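Zalewska Library to Extend Evening Hours and Open Local History Room

April 25, 2018

The Zalewska Public Library will extend its evening hours and open a new local history room next month, the library board announced after its regular meeting.

Under the new schedule, the main branch on Ollard Street will remain open until 10 p.m. on six evenings a week. The Trarnetti branch will keep its present hours through the summer, and the board will review them in the fall.

"Residents who work during the day have asked for later hours for several years," said Leokadia Michalski, director of the library. "The new schedule responds to those requests and does not reduce morning service at either location." 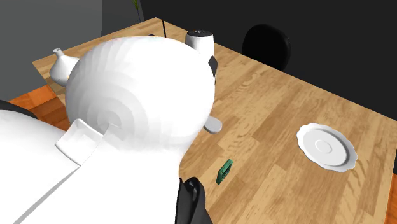

The local history room will occupy the former periodicals area on the second floor. It will hold 2,000 items from the library's own collection, including town directories, school yearbooks, parish records and maps. A further 515 photographs of the old Zarnano mill district have been donated by the family of Ryszard Zawadzka, a former surveyor for the town.

Materials in the room may be consulted on site but may not be borrowed. Visitors who wish to see fragile items – chiefly the early maps and bound newspapers – are asked to make a request two days in advance. Copies may be ordered at the reference desk for a small fee.

Urszula Walczak has been appointed to manage the room. She previously worked in the town clerk's records office, where she prepared the index of property deeds now used by the public.

The board also approved repairs to the roof above the children's department. The work will be carried out in stages, and story hour will move to the first-floor meeting room until it is finished.

Questions about the new schedule may be directed to Damian Jakubowski at the circulation desk. Library cards already issued remain valid at both branches.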